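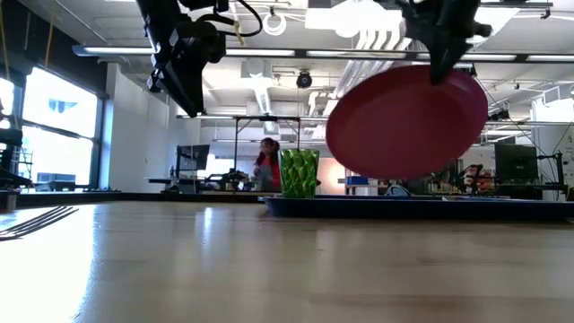
4. Applying the Finish

4.1 Before you start

Preltik 2 is a two-part hardwax oil for indoor tables, counters and shelves. Read sections 2 and 3 (safety and storage) before opening either can. The finish must not be applied over varnish, lacquer or polyurethane. Old coatings have to be sanded back to bare wood.

Room temperature must stay between 60 and 80 °F during application and for the first night.

4.2 Preparing the surface

1. Remove everything from the tabletop and wipe off crumbs and grease with a cloth dampened in mineral spirits. Let it dry.
2. Sand with 120 grit, then 150 grit, always along the grain. Do not go finer than 150. Wood that has been polished too smooth takes up less oil and the color will be weak.
3. Vacuum the surface and the edges. Do not use a tack cloth.

Note: End grain absorbs more than face grain. Sand end grain one step finer (180 grit).

4.3 Mixing

1. Stir part A until no solids remain on the bottom of the can.
2. Add part B at a ratio of 3:1 by volume.
3. Stir for two minutes. Scrape the sides of the cup.

Mix only what can be used within four hours. Mixed material cannot be returned to the can.

4.4 Application

1. Pour a small amount onto the wood and spread it with the Loter pad (part no. 277) or a plastic spreader.
2. Work in sections no larger than an arm's reach.
3. Wait five minutes.
4. Remove all excess with clean cotton cloths. The surface must feel dry to the hand.
5. Check from a low angle against a window or lamp. Dull patches are normal on open-grained wood. Wet patches must be wiped again.

CAUTION: Oil-soaked cloths can catch fire by themselves. Lay them flat outdoors to dry, or put them in a metal container filled with water and close the lid.

4.5 Curing

Light use: after 24 hours.
Water, hot dishes, cleaning products: after seven days.

Do not cover the table during this time. Tablecloths and rubber feet may leave marks.

4.6 Care

Wipe with a damp cloth. For stubborn marks use Brurnholm soap, part no. 536, diluted as stated on the bottle. Worn areas can be rubbed with a 300 grit pad and re-oiled without treating the whole top.

Section 4 revised 10/01/2020, C. Alcaraz. Replaces the February sheet.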